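Swap shelf moves to the front hall in August

The kitchen swap shelf at the Tresimbridge center has outgrown its spot by the back stairs. Starting in August it will be in the front hall, next to the notice board, where there is space for 19 bins instead of the 10 we have now.

The rules stay the same. Bring clean dishes, pans, linens or small utensils, and take what you can use. You don't have to leave something to take something. Please keep chipped glass and knives at home – we have no safe way to store them.

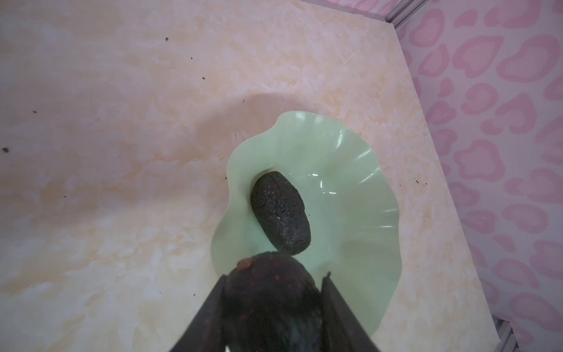 A mint-green dish with a ruffled rim.

Serving dishes and baking pans go fastest. Mugs do not, and we have plenty. If you have a full set of plates to give, tie it together with string and put a note on top saying how many pieces there are.

Drop-off is at the side door until 4 p.m. Large items such as stockpots should go straight to Defne Akgül in the office. Hugo Rivas is looking for help carrying the old shelving down to the basement – leave your name at the desk if you can lend a hand.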